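Sports Communication, Unit 2: The Athlete Interview
Course handout, revised 29 May 2023

Read this before the seminar. Reading it during the seminar is a tradition in this department, but the type is small and I can see you doing it.

Where we left off

Last time we looked at the post-game scrum, in which tired people are asked how they feel and reply that they feel good about the group. This unit covers the longer form: the arranged sit-down, with chairs, water and a publicist standing just out of earshot (the publicist is never out of earshot).

A sit-down differs from a scrum mainly in who wants it. A player dragged to a microphone after a loss owes the league a few minutes. A player who agrees to sit for half an hour in the off-season has a contract, a book, a grievance or a line of recovery drinks. Work out which one before you write a question. 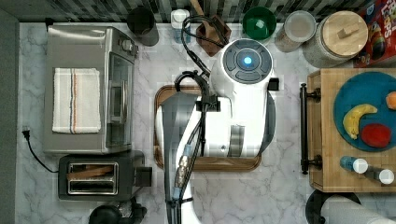

The loaded question

Our main text is the Donddale transcript in your packet. The veteran goalkeeper is asked whether the club "truly values" what she has done there. Read her answer twice. She says she has loved every season, that the fans are wonderful, and that these are questions for the people upstairs. She has not said yes. The headline writers at three outlets noticed this within the hour, and you should notice it too.

Terms to know:

Non-denial: an answer that leaves the rumor standing and straightens its tie.
Pivot: moving from the question asked to the one the speaker rehearsed. Listen for "look" and "at the end of the day."
Plead the group: crediting teammates until time runs out.
Floor answer: the least a speaker can say without appearing to refuse. "It is what it is" is as low as the floor goes.

A yes-or-no question is easy to dodge politely. "Do you feel appreciated?" invites a smile. "When did the club last talk to you about next season?" asks for a date, and a pause before a date is something you can report. Report the pause as a pause. Do not report it as anguish. 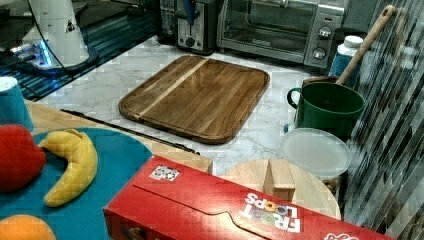
Two ways to write it up

The Kirnberg and Carbone pieces in the packet come from the same press day and the same eleven words from a coach. Kirnberg runs them in full, low in the story, after the injury news. Carbone trims them to four and puts them in the headline, where they sound like a resignation. Neither writer made anything up. Mark the exact spot where the meaning changes. Most students choose the headline. I would look harder at the verb of attribution: one coach "said" and the other "admitted," and he had only the one mouth.

Be careful also with the word "speculation." If questions have been swirling, somebody is doing the swirling, and quite often it is the outlet now reporting on the weather. 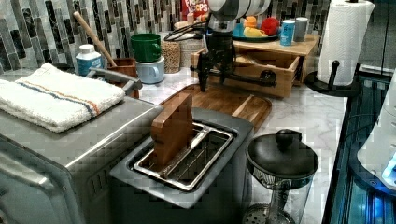

Assignment

Work in pairs. One of you plays the athlete and gets the Stamside briefing sheet, including the thing the athlete would prefer not to discuss. The other gets the public record and ten minutes. Record the interview, then each write 400 words from the recording without consulting each other.

Hand in both versions stapled together, with the recording. Quotes will be checked against it. Last October a pair submitted a superb line that appeared nowhere on the tape, and their defense was that it was what he meant.

Grading is on accuracy, context and choice of verbs. Nothing is awarded for the athlete's accent.

For next time: chapter on agents and off-the-record agreements. Bring the packet again. There are no spare copies.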